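4.2 Reaching the Rack

What surprised us most in the Jokholm machine room was how much there is to learn from the outside of a rack! Across 578 service visits, the work slowed down at the edges of the equipment (rails, side panels, vents) far more often than inside it. Lundgren's earlier notes on the Turner site hinted at this, and we were delighted to find the same pattern here.

Hands need room. Where a chassis sits close to its neighbors, technicians spend much of a visit just finding a good angle, and we logged 1,323 changes of grip in all. Figure 3 shows a sheet-metal chassis in its rack, with the perforated grille on its face and the slotted black rail along its lower edge.

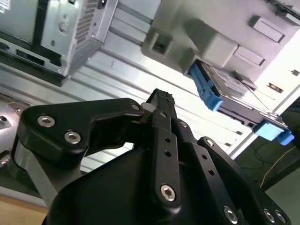

Figure 3. Server chassis mounted in a metal rack.

Slots like these matter a great deal in the Lelow layout, where eight units share one rack and every rail has to be reached from the same side. We return to that layout in Section 5.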